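Re: [stilturton-list] Paint for the hall

> The Desto coating covers in one coat and will last 9 years. Gamgate quoted 305 for the lot, so I say we book them for July.

Nine years according to whom? Eynon Road got the same promise and was repainting after two winters.

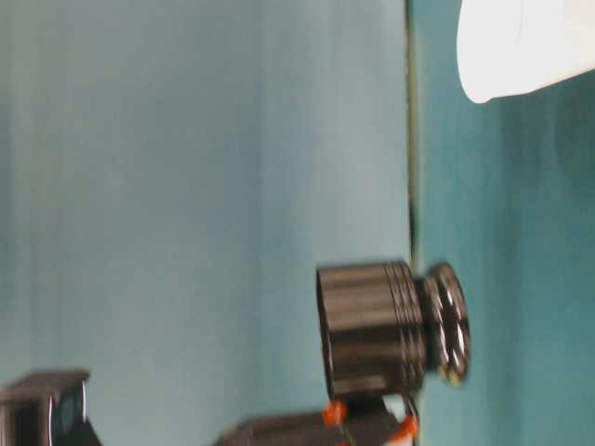

I'd also like to see the color on a full wall before Friday – chips lie. A pale blue-gray next to a darker teal-green is the sort of pairing I could live with, but 305 sounds low and I want it in writing.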